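Siraston blocks

Siraston blocks are a type of painted wooden building block made by the Dretis toy works from the workshop's early years until its closure. The name is used loosely by collectors for any coloured plank-and-prism set of the same pattern, including the later Graltell sets, which were cut to the same measurements and sold in plain card boxes.

Origins

The pattern was drawn up by Kornél Dobos, a joiner who had made window frames before turning to toys. His first sets were left as bare wood. Colour was added when his brother Szabolcs Dobos took over the finishing room and began dipping the pieces in batches, one colour to a tray. The brothers sold through a single shop, Gulyás, which took the whole output for the first few years and asked for brighter shades than the makers had wanted.

Shapes

The basic piece is a flat rectangular block with its corners eased by sanding. It comes in two widths. The narrow one, known in the workshop as a rail, was meant for walls and bridges; the wide one served as a floor or roof. Triangular prisms were supplied in smaller numbers for roofs and ramps. Early sets had arches as well, but these split along the grain and were dropped.

A full box held 4 layers of blocks, packed flat with the prisms in pairs so that two made a square. The lid carried a packing plan. Boxes with the plan still legible are uncommon, as most were kept in playrooms and the paper wore through at the folds.

Colours

Red and yellow were used from the start of coloured production. Orange, pink and teal followed within a few seasons. Green was tried and given up – it dried unevenly and the Gulyás shop sent a good part of it back. Colour was never tied to shape, so a prism or a rail may turn up in any of the standard shades.

The paint was put on in two coats. It stands up well on broad faces but is soon marked at the edges and wherever one block has been stacked on another. Scuffs and small dark specks are normal on used pieces and have little effect on price. Repainted blocks are worth less than worn ones and can usually be told by paint built up in the corners.

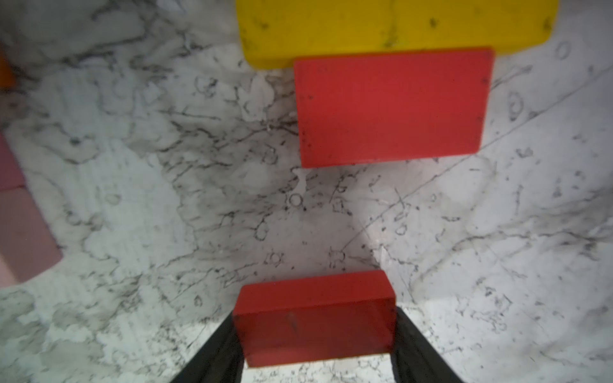
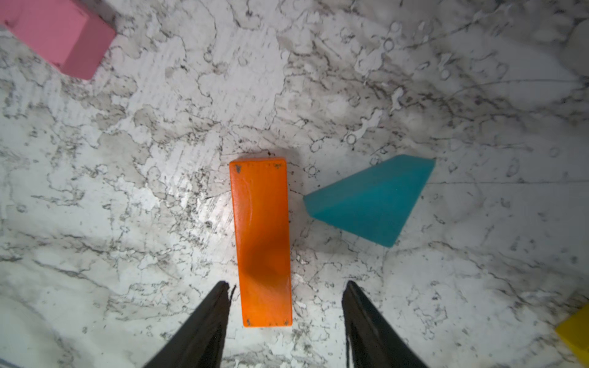
Coloured blocks on a marble-patterned surface. First picture: red and yellow rectangular blocks. Second picture: a long orange block with a teal triangular prism.

Use

The blocks have no pegs or grooves and hold together by weight alone. The leaflet in the box suggested laying the wide pieces first and building up with rails set crosswise. It also gave a simple matching game in which a child picked out pieces of one colour and put them in a row, and a harder one using colour and shape together. Nursery schools bought the sets mainly for these games. A hard, level top suits them best; on carpet a tower of rails will lean after a few courses.

Care

Painted blocks should be wiped with a damp cloth and left to dry on edge. Soaking lifts the paint and raises the grain. Smudges on yellow pieces come off with a little mild soap, though older marks tend to stay.

Production and collecting

The surviving order book lists 1,431 boxed sets. Of these, 313 went to schools and the rest to the Gulyás shop. A further run of 1,000 was planned in the last year but the timber was sold on uncut. Graltell bought the patterns and went on making the blocks with a thinner, harder paint. Its prisms are slightly blunter at the tip – the easiest way to tell the two apart, as neither maker stamped individual pieces.

See also: Building block; Wooden toy; Graltell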